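About Doseo Textile Care

Overview

Doseo is an independent testing and advisory laboratory for textile care. The company measures what washing, drying, pressing and storage do to fabric, and writes care instructions based on the results. Clients include garment makers, bedding suppliers, hotel groups and commercial laundries. Doseo does not manufacture or sell textiles, detergents or laundry equipment.

The company operates from one site in Melville. The building has 3708 square feet of floor space, divided into a wet laboratory, a conditioning room, a drying hall, an assessment room and offices. All testing is done on site. No work is passed to subcontractors without the client's written consent.

History

Doseo was started by Carmela Fontana, a textile chemist who had spent the first part of her career in a dye house. Her original service was narrow: colorfastness testing of reactive and direct dyes on cotton, carried out for small garment makers whose order volumes were too low to interest the larger laboratories. Results were issued as a single typed page with the rated swatches stapled to it. Some clients still ask for the stapled swatches, and the company still supplies them.

Shrinkage testing was added next, followed by pilling and seam slippage. The drying hall was built when the laboratory took over the adjoining unit, which had been a tile warehouse. The floor drains date from that conversion and have since been replaced twice.

The consulting side of the business grew out of complaint work. A care label may be correct for the fabric and wrong for the thread, the lining or the trim, and many of the returned garments sent to the laboratory had failed in exactly this way. Doseo now reviews complete articles as well as fabric samples.

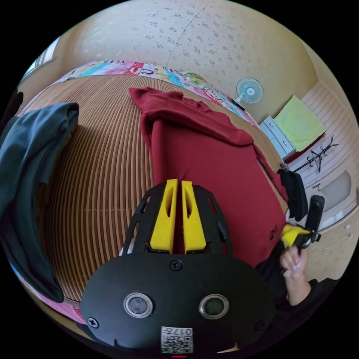

The present structure of two departments, Testing and Care Labeling, was adopted after the complaint work had grown too large to be handled between scheduled tests. Each department has its own manager and its own intake procedure. Both report to Carmela Fontana, who remains technical director and signs all reports that may be used in a dispute.

What we test

Colorfastness to washing, water, perspiration, rubbing and light. Dark shades, especially deep reds, navy and black, are tested with a multifiber adjacent fabric so that staining can be rated separately on each fiber type.

Dimensional change after washing and drying. Articles are marked before the first cycle, and measured after the first, third and fifth. Line drying, flat drying and tumble drying are treated as separate tests. A result from one cannot be used to support a label claim for another.

Surface change, including pilling, fuzzing and loss of nap. Ratings are made under standard lighting by two trained assessors working independently. Where their ratings differ by more than half a grade, a third assessor is called in and all three ratings are reported.

Crease recovery and smoothness. This work is mainly requested for shirting and bed linen. Samples are conditioned overnight before rating.

Seam performance, covering slippage, puckering and thread shrinkage.

Residual detergent and rinse efficiency, for commercial laundries only.

Doseo does not carry out flammability testing. Inquiries of this type are returned to the sender with no charge.

Equipment and methods

The wet laboratory contains front-loading and top-loading machines, each run on its own water line with an inline meter. Water hardness is adjusted at a central mixing tank and recorded with every load. Detergent is weighed, never scooped. Ballast is replaced on a fixed schedule, and the replacement date is entered in the load record.

Loads are tracked in Valtero, the laboratory's record system. Valtero was written in-house and holds the intake form, the conditioning log, the machine program and the final ratings for each sample. It replaced a set of paper ledgers, which are kept in the office and may be consulted by former clients on request. The highest job number in the ledgers is 1419; numbering in Valtero continues from that point.

Most clients ask why results can differ from one laboratory to the next when the same method is named. The usual causes are load size, water hardness and the drying step — in that order of frequency. Doseo reports all three on the first page.

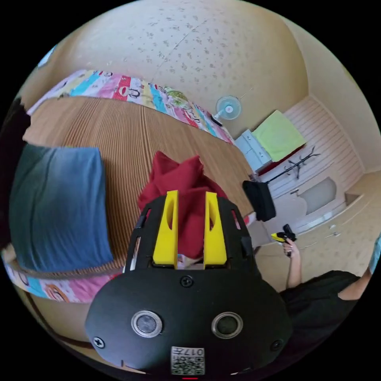 Dark red cloth on a bed.

Care labeling

The Care Labeling department prepares label wording and symbols for each market in which an article is sold. Drafting starts from the test results and the bill of materials. Where a component has not been tested, the label is written to the most cautious instruction that the component is known to tolerate, and the report says so.

The department also edits longer care guides for bedding and upholstery. The longest of these to date is the Coetzee guide, a 64-page manual covering washing, storage and stain treatment for linen and wool bedding. It is used as the house reference for layout and terms.

Training

A two-day course on reading test reports is offered each May. The course is intended for buyers and quality staff, and no chemistry background is required. Places are assigned in order of registration. Course notes are included; lunch is not.

Sample submission

Samples should be unwashed, unworn and packed flat where possible. Please enclose a completed intake form and state the fiber content as it will appear on the label. Samples are retained for six months after the report is issued, and are then discarded unless return has been requested. Return shipping is charged at cost.

Page last revised June 9, 2021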